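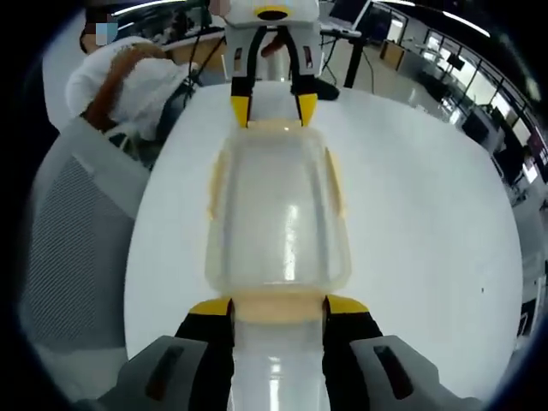

What we're buying before June, and what we're putting off

The equipment budget went round last week and I've had more messages about it than anything since the parking changes, so I thought I'd write the whole thing out for the newsletter and save us all some typing.

The short version: we asked for two more pairs of hand-held grippers, a pile of spare fingertips and a proper arm. We're getting one pair, the fingertips, and a very polite "ask again in June" about the arm. I'm fairly happy with that, and I'll try to explain why.

When we drew up the first list in the autumn, nearly everything on it was big. The arm, a bench to bolt it to, a guard to go round the bench. Fingertips were a single line near the bottom that I think I added at the last minute. Then we went back through the repair book and the tips were all over it. They wear, the yellow ends work loose, and when one goes we lose the pair until somebody finds a replacement in a drawer. So tips have moved right to the top! 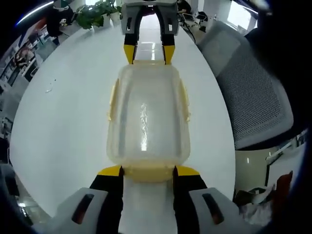 By the Cliranum equipment desk
February 18, 2026

Two-handed work is where the money question gets interesting. One person with one gripper can pick up a box all day long. Put a gripper at each end of the same box and you need two that match -- same grip, same fingers, same amount of wear -- or one side does all the holding and the other just comes along for the ride. That's why the request was for pairs, and why I turned down the offer of a single one from the Rikach stores, kind as it was.

We had two quotes for the pair. Tahiri came in at 3,000 with delivery and a year's cover. Cikton were 400 cheaper, which looked lovely until I read down to the bit about spares, where the tips are only sold in sets with the whole finger attached. We get through tips far faster than fingers, so I did the sums for a year and the saving had gone well before the end of it. We've gone with Tahiri, and I've ordered 20 spare tips on top.

The other thing I'd like to talk about is the boring stuff, by which I mean things to pick up. Plastic food boxes, cups, lids, tubs. They cost next to nothing and we never budget for them, so people bring them in from home and then we can't get the same one twice. Clear plastic is a pain to hold well (it bends, it's shiny, and a cup that's fine at the rim will slide about if you take it by the base), and I'd like us to have plenty of it in the cupboard.
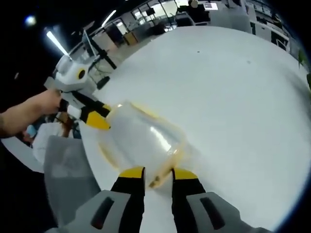
So there's now a small line for containers, and it renews each quarter without anyone having to fill in a form. If you want a particular shape, put it on the sheet by the kettle with the shop and the size. Please do write the size down! "Medium tub" has already caused one argument.

As for the arm, I know some of you are disappointed. I was too, for a day or so. But the quote only covered the arm itself, and once I'd added the bench, the guard, the fitting and the training, it was a very different number from the one we'd all been carrying around in our heads. I'd also like us to know which jobs it would be doing before we ask again, and at the moment my list of those is a bit thin. If you've got a task in mind, send me a couple of lines about it: what gets picked up, how often, and whether it needs one hand or two.

The new pair should be with us in 3 weeks. The booking sheet will go up the day they arrive, and the old pair stays in use alongside them, with fresh tips on.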